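**Zarnville repair room adds a sorting table for small parts**

May 2019

The Gamage community workshop in Zarnville has set up a table for sorting small electronic parts, and it is open to anyone who brings in broken household gadgets for repair or salvage.

Shiuli Pathirana, who runs the workshop's electronics evenings, said the parts used to go into one deep drawer and stay there. People looking for a motor or a connector would often give up and buy a new one.

"We had good parts in that drawer," Pathirana said. "You just couldn't find them without tipping the whole thing out."

Parts now go into a steel tray lined with white paper, where small pieces are easier to spot, and from there into yellow plastic bins on either side.

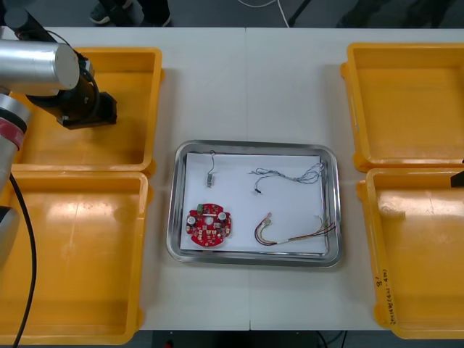
*Parts on the paper in the steel tray, including a round red circuit board, with the yellow bins still empty.*

The bins were bought secondhand from Giltodwood, a packing supply store that closed its Zarnville branch in December. The workshop paid $50 for a stack of 18. Most are on shelves in the back and will be brought out as the collection grows.

Circuit boards, motors, connectors and loose wire are all accepted. Batteries are not, and neither is anything with a cracked or leaking part. Those should go to the county drop-off site on Plidoto Road.

Iresha Wickramasinghe teaches a beginners' class at the workshop and plans to use the sorted parts in her lessons. Her students build simple fans and lamps, and small motors are what she runs out of first. She has asked people to leave the lead wires on when they take a motor out of a toy or appliance.

"If the wires are cut off short, a beginner has to solder before they can even test it," she said.
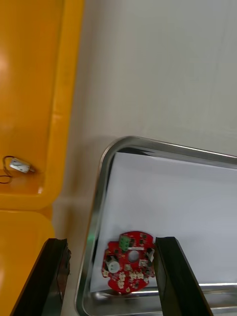

*A small white motor in one of the bins, its lead wires attached.*

Parts can be taken free of charge by members. Visitors are asked to leave a small donation in the box by the door. The sorting table is open on class evenings until 9, and donated items can be left at the front desk during regular hours. Wickramasinghe's next class begins in 2 weeks and still has places.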